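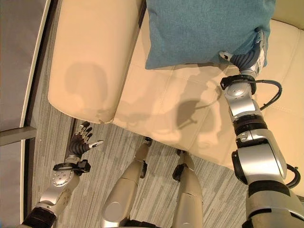
Geetha Kurup bought her leather sofa the way most of us buy a winter coat: in a hurry, a size too large, and with total confidence. It took up half the living room of her apartment on Mudanby Street, and for the first year, she says, she was a little scared of it. "It was so pale and so big. I kept walking around it like it was somebody's car."

What changed her mind was one fuzzy pillow. She brought it home in August, dropped it on the seat, and suddenly the whole room looked as if people lived in it. I know exactly what she means! A cream sofa with nothing on it can feel like a showroom, and then you add one block of color with some texture to it and you want to take your shoes off.

I've spent the past few weeks talking to people about pale leather and what they put on it, and I've come away completely won over. I went in a skeptic (two kids, one dog, a lot of blueberries). I came out pricing sofas.

**Pick one color and let it work**

Marwa Bennani runs Lomance, a small home shop with 178 cushion covers on its back wall, and she has strong feelings about every one of them. For cream leather she reaches for teal first, then rust, then a deep mossy green. Beige on cream makes her sigh out loud.

She also likes a pillow with some fuzz to it. Leather is smooth and cushions slide — anyone who has chased a satin pillow across a couch knows this — and a nubby or brushed cover stays put better. It feels warmer against your back, too, on those first cold evenings when the leather hasn't caught up with the room.

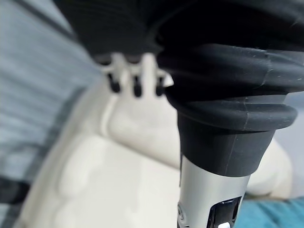 Her other rule is about where the pillow goes. She sets it square on the seat, snug against the back cushion, a little away from the arm. Then she fluffs it: a pinch at each lower corner, a quick shake, back down. No karate chop. "People chop them and they look like rabbit ears," she told me. I went home and unchopped all of mine.

**Creases are fine**

Leather folds where it gets bent, and the front of an armrest gets a lot of leaning, perching, and small children climbing. Raghavendra Chowdary has repaired furniture at his Trollirby workshop for most of his working life, and he gets calls every week from owners who have found their first wrinkle and want it gone.

He talks most of them out of it. Wipe the arm with a soft, barely damp cloth, let it dry on its own, and use a conditioner made for finished leather a couple of times a year. Try it first on a spot that doesn't show. Keep the sofa away from the radiator. If the surface is cracking or flaking, call someone; if it's only creased, sit down and enjoy it.

His own sofa is a hand-me-down with arms so soft and lined that his family argues over who gets the end seat. I sat there for most of our interview, and I can report that the arguing makes sense.

Geetha, meanwhile, has been back to Lomance twice. She paid $40 for a second pillow, rust this time, and it's currently on the bedroom chair while she makes up her mind.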